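4.2 Door fit and handling in daily use

The second part of the study concerns the doors and drawers of the sideboards after they were delivered to the households. In the first part we reported only on the carcass, which was measured in the workshop before finishing. The doors are more difficult to judge, for the reason that a door that hangs straight in the workshop may hang differently on an uneven floor.

Three versions of the sideboard were compared. The Kernero version has a solid ash frame with a floating panel. The Botel version has a flat door of veneered board, and the Harnell version uses the same board but with a solid edge strip glued on all four sides. All the three have the same outer size and the same soft-closing hinge, so that the differences found should come mainly from the door itself. The finish was a hard wax oil, applied in 2 coats by the same person.

The households received the sideboards in April and kept them for 8 months. They were asked to use them as they would use any furniture, and to write down in a small notebook whenever a door rubbed, stayed open or made a noise. We did not ask them to adjust the hinges. In two homes it was done anyway, and these doors are kept in the results but marked separately in the appendix.

The gap between the doors was measured with a feeler gauge at the top, the middle and the bottom. For the frame and panel doors the gap changed with the season, becoming wider in the heated months and closing again later. This was expected, as the vertical members of the frame move in their width while their length stays almost the same. The veneered doors moved very little. However, in the Botel version some doors showed a light bow, which could be felt when the hand was passed along the free edge. The solid strip of the Harnell version seems to have reduced this bow, although our number of doors is too small to say so with certainty.

The notebooks gave a different picture from the measurements. Users of the frame and panel doors seldom complained about the gap, even when it was at its widest. Their remarks were more often about dust in the inner corner of the frame. Users of the flat doors wrote more about finger marks and about the handle, which they found too low. Herrera (the second author, Hipólito Herrera, visited all the homes) noted that many persons opened the flat door by its lower edge and did not touch the handle at all.

4.3 Contents and loading of the shelves

The shelf load was set at up to 200 newtons in the design stage, following the practice of the Mittal workshop where the pieces were built. During the visits the contents of every shelf were weighed together on a flat scale and then put back. Bending was measured at the middle of the shelf, with a straight bar laid across the two ends.
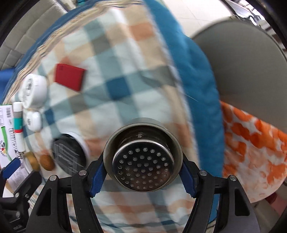
Figure 3. Steel cup held between the two finger pads of a gripper.

Shelf contents were lighter than we assumed, and the heaviest things were usually at the bottom, where the shelf is fixed and bending is of little interest. On the adjustable shelves we found mostly tableware, table linen and papers. Small metal vessels such as the round stainless steel cup in Figure 3 add very little to the load, but with their hard rims they are a matter for the surface – a ring pressed into waxed ash remains visible longer than one in the lacquered samples of the first part. For this reason the inspection of the shelves included marks as well as bending. The marks were looked at under a low side light, and only those that could also be felt with the fingernail were recorded.

No shelf had a permanent bend larger than our measuring error. The shelf pins were in good order, but in the Botel version the holes nearest to the door had become slightly oval. We think that this comes from pulling the shelf forward while it is loaded, and a metal sleeve in the hole is now being tried in the next series.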